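Ilano two-finger gripper, long-term review
By Themba Mahlangu

We run a two-arm tabletop cell for kitchen handling work, mostly dishes. For most of last year both arms carried the Pretorius parallel gripper, a solid unit with wide, flat pads. It was fine on boxes and mugs. On plates it was a chore. The pads were too thick to get under a rim, so every pick had to start with the plate hanging over the edge of something.

In July we swapped both arms to the Ilano, which has narrow, tapered fingers and costs a good deal less. It has been on the bench for 5 months now. I have also had a short loan of the Famier gripper, and I'll compare the two further down.

Mounting took an afternoon for the pair. The bolt pattern matched our wrists without an adapter. The cable is thin and flexible, but it comes out at the side of the body, so leave a loop big enough for full wrist rotation. I made mine too short the first time and pulled a connector out. The driver installed cleanly on our controller. The manual is poor. Half the settings table is missing units, and I had to write to support to find out what the force value meant. They replied the next morning.

The main test was clearing and racking dishes by teleoperation. We used two kinds: patterned plates with a wavy rim, and plain colored bowls that nest. 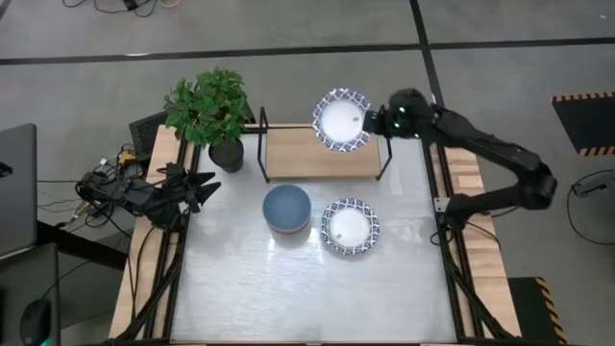 Rim picks are where the Ilano earns its price. The tips are thin enough to take hold of one side of a plate, and the grip stays even if you come in a few degrees off. Holding a plate by one side puts a lot of twist on the fingers, and I did notice some sag with heavier stoneware. Raising the force setting from 2 to 4 took care of most of it. At 5 the motor gets warm after a long session, and I wouldn't leave it there.

Scalloped rims are harder than straight ones. If both fingers land in a dip, the plate can rock. You learn to shift over a little before closing. An operator picks this up in an hour or so, but a trained policy will need to see plenty of both cases.

Nested bowls were more mixed. Getting a fingertip between two rims takes patience, and with a tight stack you will sometimes lift two bowls when you wanted one. The Ilano does this better than the Pretorius, which could hardly do it at all. The tips are stiff, though, and they don't tell you much about contact. You are relying on your eyes, and on a good camera angle.

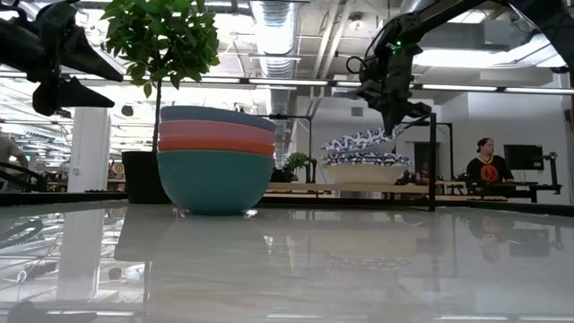
Speaking of cameras, keep one low and close to table height if you can. From overhead, the gap between two rims disappears just when you need it. A low view on a shiny tabletop picks up a lot of reflections, but I found that easier to live with than guessing at height.

The Famier has soft pads and a current readout that is much less noisy. It was gentler on glazed dishes and slipped less. It is also bulkier at the tip, and it costs nearly twice as much. For cups and fruit I would pick the Famier. For thin rims I would stay with the Ilano.

Wear has been acceptable. We logged 3000 open and close cycles on the right gripper before I saw any play in the fingers, and tightening two screws fixed it. The rubber on the tips polishes smooth well before that. Spares come from Ponport in packs of 4, and I'd order one along with the gripper.

Good: slim fingers, simple mounting, quick support, fair price.
Bad: weak manual, side cable exit, tip rubber wears early, no useful contact feedback.

I would buy it again for dish work – with a second pack of tips and a longer cable.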